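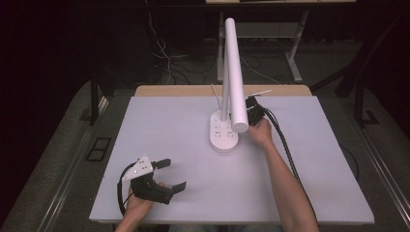

Puridik hand-held grippers, one per hand, with the desk lamp as the test piece.

I've had the Puridik pair for two months now and I'm pretty fond of them! They sit nicely in the hand, and after some 126 takes with the lamp my wrists were still okay (my old Padilla set had me quitting way sooner). The flat jaws are my favorite. The thin rod fingers are fussier on a round tube, so give yourself an evening to get used to them. My one real gripe is the cables – I'm forever flicking them off my forearm. 8 out of 10 from me.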